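Wiradholm workshop notes → Arm 2 → Gripper check and rim pick setup

Do this check after any finger change, or every 4000 cycles. You need the pendant, a 2 mm hex key and a lint-free cloth.

1. Home the arm and press the stop. Wipe both fingers from base to tip.
2. Check that the finger screws are snug. Don't force them, the inserts strip easily.
3. Look over the cable loop at the wrist. It should have enough slack for a full turn of the last joint.
4. Set the dishes on the grey surface with the blue one inside the pale green one.
5. Release the stop, open the gripper fully and jog in at low speed. Line the gap between the fingers up with the rim of the outer dish.

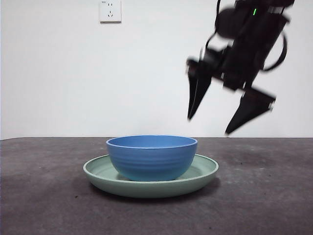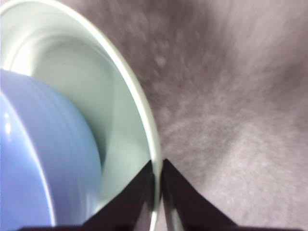
Top: fixed view, gripper open. Bottom: wrist view, rim in line with the gap between the fingers.

6. Close in small steps until both fingers touch the rim. If one touches well before the other, back off and correct the wrist angle.
7. Save the point as RIM_PICK. Don't overwrite the old one until the new one has run cleanly.
8. Run two slow picks, then set the dwell back to 700 ms.

If the fingers still meet unevenly, swap them as a pair. Spares are in the Gesteck drawer. Write the cycle count in the log and tell Daryna Hrytsenko if you opened the last packet.

Page maintained by Erhan Dursun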